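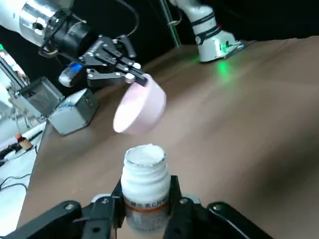 Naa Akolgo wrote to us after the spring call that she has never owned a funnel in her life, that she refills every bottle straight from a bowl, and that she would like to know if people like her are also welcome. Yes, they are very welcome. Please read on.

Call for participants: Refilling at Home

The Prellstead Household Workshop is looking for persons who refill containers in their own kitchen, bathroom or laundry corner. We collect the ways in which people bring rice, sugar, salt, oil, washing powder, liquid soap and similar things from a wide container into a narrow one. The results will go into a printed handbook with the working title Bowl to Bottle. For the first part we received 1,279 short descriptions by mail and through the web form. Now we would like to watch some of these ways at a real table and to talk about them.

What you will do

You come to our room in Starkow for one session. It takes two and a half hours, with a break. You bring two or three empty bottles or jars which you really use at home, with caps if you still have them, and one bowl or cup from which you like to pour. Ceramic, plastic, metal or glass, all is fine. A bowl with a small chip is also fine, and for us even interesting, as many participants wrote that they pour over the chip.

At the table you refill your bottles in your usual way, first with a dry material and then with water. After this we ask you to try one method of another participant. In the last part we sit together in groups of six and speak about what was easy, what was spilled and what you would never do at home.

You should not practice before. We have funnels, paper, spoons and trays in the room, but you may leave them where they are.

Who can take part

Everybody from 18 years who refills something at least one time in a month. No experience in cooking or in research is needed. We have at the moment many answers about kitchens and only few about cleaning products, therefore we are especially happy about people who buy detergent or soap in large packs. People who use only one hand, or whose hands are not very steady, are asked warmly to apply. The tables can be made lower, and there is a chair at each place.

The sessions are held in English. Rüdiger Reuter can help in German and Senyo Ofori in Ewe, but please tell us in advance.

What you receive

Each participant gets 30 euros and one copy of the handbook when it is printed. The print run is 600 copies. Bus and train tickets inside the region are paid back, please keep the paper ticket or a screenshot. Coffee, tea and something small to eat are in the room. Please write us if you have an allergy to nuts or flour, then we take another dry material for your group.

Photos

During the session we take photos of hands, bottles and bowls. Faces are not printed. If you do not want any photo, you can say it in the form and you still can participate.

How to apply

Send a short message with your name, the thing which you refill most often, and whether morning or afternoon is better for you. Sessions are in August and start at 9:30 and at 2:00. Adom Odoi reads the messages and will answer you also when all places are taken.

Bottles which contained bleach, paint or motor oil cannot be accepted, even when they are washed. Old labels may stay on.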